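Small kitchens, long leases

Rents in Randelport have gone up twice in two years, and tenants are staying put. Many are learning to live with kitchens they once meant to leave.

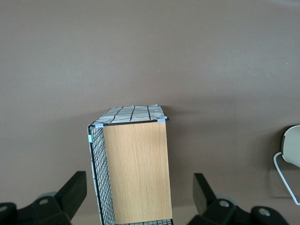

Boonmee Srisuk

The flats on Vergara Street were built for single dockers, with kitchens five paces long. When I moved in last August the rent was 711 a month. My neighbours have taken doors off their hinges and put up shelves over the sink.
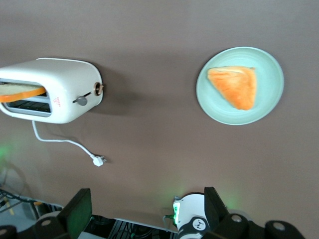
Landlords rarely pay for any of this. Mevley, which lets most of the street, allows shelves but no new sockets – so anything with a plug has to earn its place. A toaster with two slots is enough for most couples, and a plate beside it takes up part of the worktop.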